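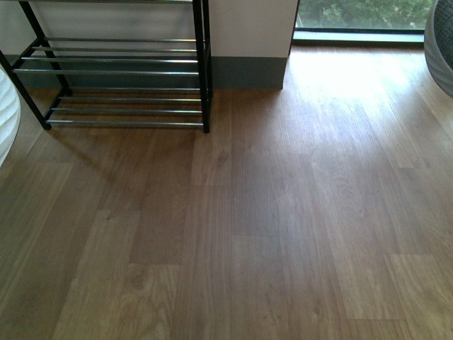
**Home trial checklist, mobile unit with arm, Plonau flat**
Filled in by Dalia Belkadi, May. Comments are mine and Kettani needn't agree with them.

- [x] **Floor survey done before power-on.** Laminate, slight sheen. The form only asks "hard or soft", which tells you very little.
- [ ] **Glare assessed.** Left open. Turneck's guidance says "avoid strong sunlight" and gives no limit. In a room with low windows, what am I supposed to measure?
- [x] **Emergency stop within 2 metres of the operator.** Tested at the start and again after lunch.
- [ ] **Speed limit confirmed.** The screen says it is set. I want it timed over a marked distance before I sign.
- [x] **Furniture stability.** Passed under protest. The push test was written for bookcases and says nothing about light metal racks.

**Item 33: loose objects in the travel path** 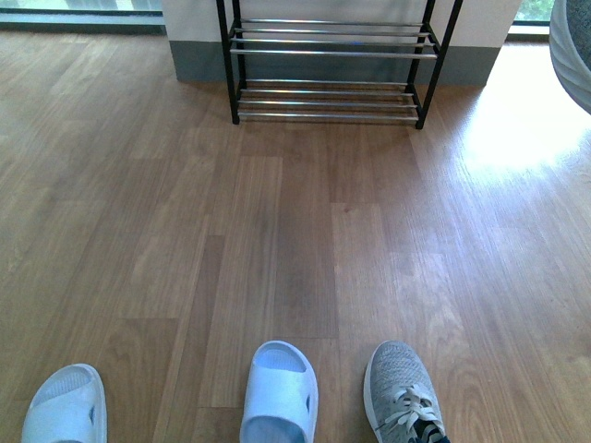 The rule says the path must be "clear of trip and snag hazards", then exempts anything the unit is there to handle. I don't accept the exemption. Two slides and a laced trainer on the floor, with the rack's shelves empty, are the task and also the hazard, and laces are just what I'd expect a wheel to catch. Marked as a fail until the wording changes.

- [ ] **Supplier's evidence.** Stistside quotes 3,000 hours without a fault. No log attached, so I'm ignoring it.
- [x] **Battery above 80 per cent at start.**

Re-inspect items left open. Send the log first, please.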